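Why Does Water Pour the Way It Does?

Have you ever tipped a cup of water over the sink, very slowly, just to see what it would do? If you haven't, go and try it sometime (ask first, and keep a towel close by!). Water is one of those things we see so often that we forget how odd it is. It has no shape of its own. Put it in a bowl and it's bowl-shaped, put it in a boot and it's boot-shaped, and if you drop it on the floor it spreads out as wide as it can and heads straight for your socks.

Tiny bits that hold hands

Everything around you is made of bits far too small to see, called molecules. In a rock, the bits are locked in place. In water they can slide past each other, a bit like marbles in a bag, and that is why water flows. But water molecules also like to stick together. They pull on their neighbors all the time, almost as if they were holding hands, letting go, and grabbing the next hand along.

You can see this at home. Fill a small glass right up to the top, then add more water with a spoon, one drop at a time. The water will bulge up above the rim before it spills! The molecules at the top are pulling on each other so well that they make a sort of stretchy skin. Grown-ups call it surface tension.

The teapot problem

Water likes to stick to other things, too. When you pour slowly from a cup, the water may curl around the lip and run down the outside, and then it drips on the table and somebody has to get the sponge. People often call this the teapot effect, and cooks have grumbled about it for a very long time. A thin, sharp edge helps, and so does pouring a little faster, so the water has enough push to leave the cup and fly off on its own.

Why the stream gets skinny

Next time you turn on the faucet, look at the stream from top to bottom. It's usually fatter at the top and thinner lower down. Gravity is pulling the water, so it goes faster and faster as it falls, and the fast part gets stretched out thin, like taffy. If it falls far enough, the stream breaks up into drops.

A skinny stream is handy when you want to fill something with a small opening, such as a bottle. Hold the cup low, right over the opening, and go gently.

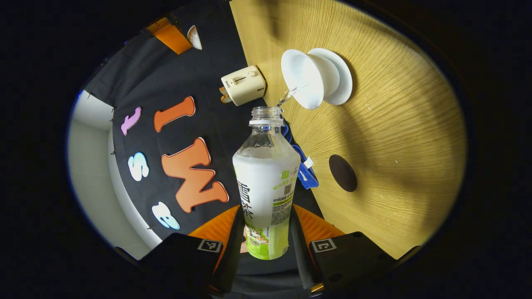
Try it yourself

You will need a cup, an empty bottle, a tray and some water. Stand the bottle on the tray and pour slowly. Then dry the tray and try again from higher up. Which way puts more water on the tray? Try a cup with a thick rim and one with a thin rim, and write down which one dribbles more. When you've finished, give the leftover water to a thirsty plant.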